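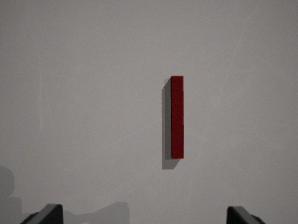
Bredivari block-picking package for two-arm cells
Sold by Hermans. Page text and test notes by Liesbeth Boersma.

Bredivari is a grasping policy trained entirely in simulation. The developer, Vonberg, says it can be moved to a real two-arm cell with no further training. We stock it because customers ask for it. We have not seen enough to repeat that claim as our own.

What we ran
Estela Montecinos set up 802 simulated picks using the scenes supplied with the package. The policy closed on the right piece and lifted it in all but 113 of them. Most of the misses were on pieces touching one another. Single blocks with clear space around them gave little trouble, and that is the case Vonberg's brochure leans on.
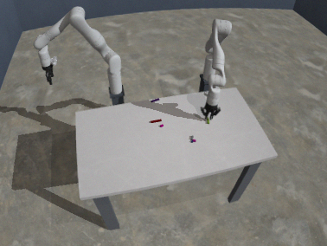
Two-arm table scene in the simulator, right gripper over the green piece.

What we can't tell you
The training set is given as 3000 episodes. Vonberg has not said how many included clusters, or whether the lighting was varied. Shadows matter to a policy that works from camera views, and we asked twice. The reply in February was a link to the same brochure.

There are no real-cell results in the package. A good score in a simulator shows that the policy suits the simulator. Friction and worn fingertips are another matter.

Supplied
Trained policy, single-arm and two-arm
Scene files for the simulator
Log of 400 evaluation runs by Vonberg (summary scores only)
Setup notes, English

Not supplied
Training code
Arms, grippers or table

Also listed: Cemetti runtime licence, needed for the two-arm version. Trial copies can be requested from the Hermans sales desk. Please test on your own parts before ordering.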